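Poltuvo: small things in a paper bag

README

Poltuvo is a picture set of household odds and ends sitting in a brown bag that has been rolled down into a bowl. The bag is kraft paper and has had a hard life. Black tape holds the rim where the paper gave up. We have 15 replacements in a drawer and a sentimental attachment to this one.
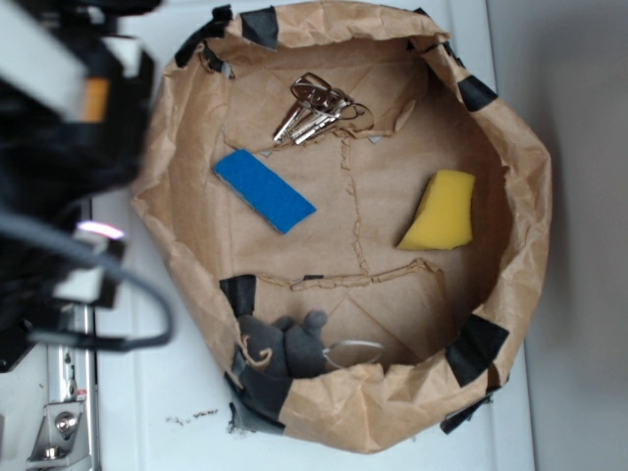
Labels are kept plain on purpose. A bunch of keys is "keys", however many are on the ring. Sponges are labeled by color, after a long Saturday spent arguing over what counts as a scrubber. Tape and torn flaps belong to the bag and get no label of their own, which saved us 44 boxes in the first folder alone - and most of our good will.

Known problems: gray toy on shadowed paper is hard to outline, thin metal rings are worse, and anything under the rolled rim should be marked "partly hidden" even if you're sure you know what it is. 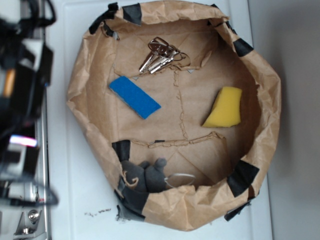
Vlasta Rusnák asks that "bowl" be dropped from the label list, on the grounds that a bag is a bag no matter how it's folded. Accepted for the next version. Old files keep "bowl" until somebody has a free afternoon.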